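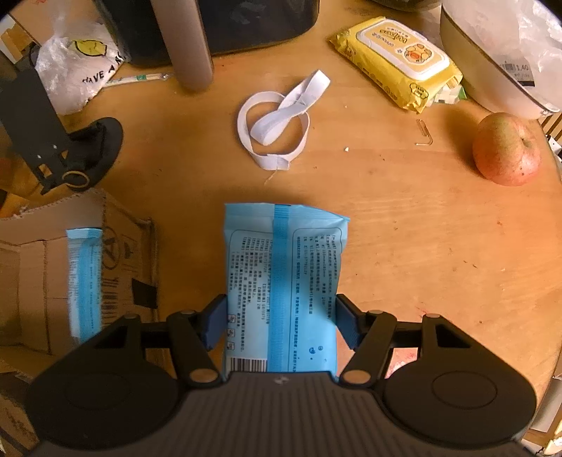 Belmonte parents want a say on the new reading list

Marilou Abella got the packet on a Friday, in the bottom of her son's backpack. Forty pages, stapled crooked. She read it standing up in the kitchen, then read it again.

"I'm not against any one book," she says. "I want to know who picked them. I asked three times and got three different answers."

The Belmonte school district is trying out a new social studies and reading unit for grades six to eight. It was put together by Draltero, an outside firm, and covers immigration, city history and what the packet calls "shared stories." Teachers had two training days. Parents got the packet.

Abella has lived here 7 years and has two kids in the middle school. She started a petition in March, on paper, outside the library. 500 signatures now. Some want the unit gone. Most, she says, just want to see it first.

"People hear petition and think you're there to burn something down. I had a retired teacher sign who loves the unit. She signed becuase she never saw the teacher's guide either."

The guide is the sore point. Students get a workbook, teachers get a separate guide with discussion prompts, and the guide isn't online. The district says Draltero owns the copyright.

Thierry Chauvin teaches seventh grade history and sat on the pilot group. Tired, friendly, talking fast between classes. He'd like the guide posted too.

"There's nothing in it I'd be embarrassed to read out loud at a board meeting," he says. "Some of it's dull. There's a whole section on how to arrange chairs."

Has he changed anything? Yes. Dropped two prompts that he thought told kids what to feel. Added a letter from a mill worker out of the Pornano archive, which the kids argued over for most of a period. "Best class I had all winter. Nobody was looking at the clock." 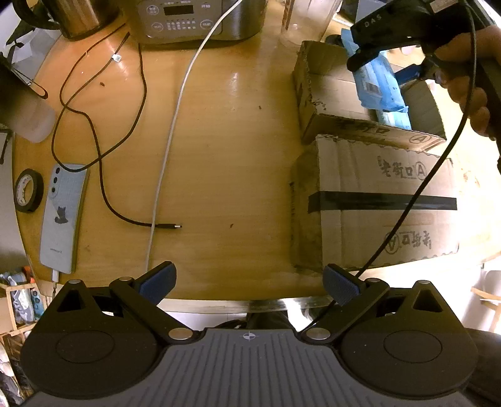

Phone down, kitchen-table politics.

He worries about the other side of it as well. A colleague has stopped assigning the optional readings, all of them, rather than take the calls. "That's a loss. Parent's don't see that part."

Abella has heard this before and doesn't wave it off. She wants a review night, twice a year, materials out on tables, teachers there if they feel like coming. No votes on single titles. "I don't want to run his classroom. I have a job."

The board takes up the pilot on 9th March, 7 p.m., Jonia Hall. 57 people have asked to speak. Two minutes each, and the room seats 70.

Chauvin will be there, grading in the back row. Abella has her two minutes written out already, on the back of the packet.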